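# About Gastmont

We make peg boards and the pegs that go in them. If you came here to find out whether a peg board will make your child gifted, your team sharper or your grandmother ten years younger, we doubt it, and we'd be suspicious of anyone who told you so while holding out an order form.

Gastmont started in a rented unit behind a tile store, with one saw, one borrowed printer and a complaint. The complaint was that most activity boards are sold with a promise on the box and a rattle inside it. The pegs don't fit, or they fit on the day you open them and not a month later. The outlines are printed a little off from the holes. Someone sits down with the thing, finds it annoying, and concludes that they are bad at it. We thought they might just have a bad board.

## What we sell

There are three boards in the range, and we've resisted adding a fourth.

The Farnance is the plain one. It has one area, one kind of peg and very little to explain. People pass over it in the catalog and then call us a few weeks later to ask for it.

The Harasym is divided into sections, each with its own printed outlines, so that you can work in one corner and leave the rest for another day. It's the one most schools order. We'd like to say this is because of careful research on their part. We suspect it's because it looks like more for the money.

The Rivotel is the large one. It costs $447, and we think you should ask yourself twice before buying it. It takes up most of a desk, it is a nuisance to store, and if you are one person working alone there is nothing on it you couldn't practice on the Harasym. Groups get their money's worth out of it. Single buyers usually send us a polite email about returns.

All three come with spare pegs. You'll lose some. The spares come in the same bag as the others because when we packed them separately, people lost the bag.

## Why blue, and why white

We get asked this more than anything else, and there's less to the answer than people hope. White shows a printed outline clearly. Blue shows up on white. A supplier once gave us a long talk about blue and concentration, with slides, and at the end of it we asked for his sources and he said he'd send them. That was several Julys ago.

What we do care about is whether you can find a small peg when the light is poor or an odd color. A good many boards get used in rooms that weren't lit for close work: church basements, waiting areas, therapy rooms with colored lamps somebody thought were soothing. Under strong purple light a white board goes pink, the faint section lines get fainter, and small pegs can disappear into the printing if the contrast is wrong. Blue against white holds up fairly well. It isn't perfect, and if you have any say over the lamps we'd suggest changing them before you change the board.
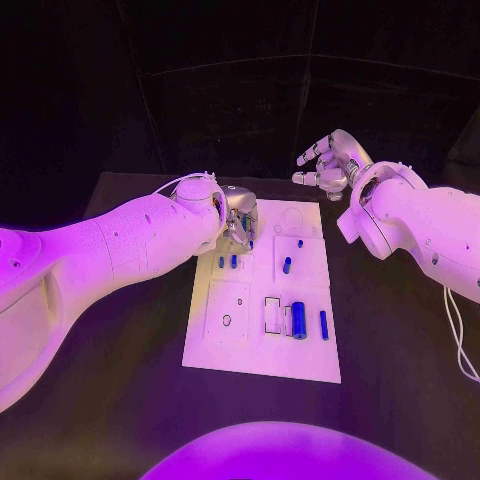 Fatemeh Mohammadi wrote to tell us that we have this backward, and that the difficulty is the useful part. Her argument is that people spend too long practicing in ideal conditions, with bright light and large pieces, and then are surprised that a shirt button in a dim hallway defeats them. She would like fainter lines, smaller pegs and fewer instructions, and she called our leaflet "four pages of apology." We've printed her point in the new leaflet, more or less in full. We still aren't making the lines fainter.

## What we test, and what we don't claim

Every batch gets checked by hand before it ships. We put the pegs in, take them out, turn the board around and do it again. It's dull. We've been told by a consultant that we could sample one board in forty and get nearly the same result, and that may be true, but the word "nearly" bothered us enough that we didn't hire him.

The longest single test we have run on one board was 2635 insertions in the same hole, split between several people and a lot of coffee. The hole was a bit looser at the end. We were hoping it wouldn't be. We changed the fit slightly after that, and the boards made from 6/24/23 onward have the tighter version. If yours is older and the pegs wobble, write to us and we'll exchange it, with no receipt needed, though we will ask how old it is and we may raise an eyebrow.

As for the bigger claims, here is where we stand. Placing a peg is practice at placing a peg. It probably helps with some neighboring tasks, the ones where you pick up something small and set it down somewhere exact. Past that the evidence we've read gets thin quickly, and a fair amount of it was paid for by people selling boards. We sell boards too, so weigh this paragraph accordingly.

We don't print an age range on the box beyond the safety one. We don't give a target time. Customers ask for target times constantly, and when we've supplied them, people stopped looking at where the peg was going and started looking at the clock.

Please keep the pegs away from small children. They are small parts and will be swallowed if they can be.

## Who works here

There are nine of us, and two of those nine would rather be listed as part time. Everybody packs orders in the fall. Nobody has the title of Chief anything. We tried a mission statement one year, and it ran to a page and a half and could have been describing a bank.

We don't have a showroom, though people do turn up. If you'd like to try a board before you pay for it, ask and we'll lend you a Harasym for 40 days. You pay the postage back. Most people keep it, a few don't, and one came back with someone else's pegs in it, which fit better than we were comfortable with.

## Getting in touch

Email is best. The phone is answered when someone is near it. If you're writing about a fault, tell us which section of the board it's in and whether the peg is too tight or too loose, and please don't sand anything first.

Orders from schools can be paid on invoice. Bulk discounts exist but are smaller than you'd like.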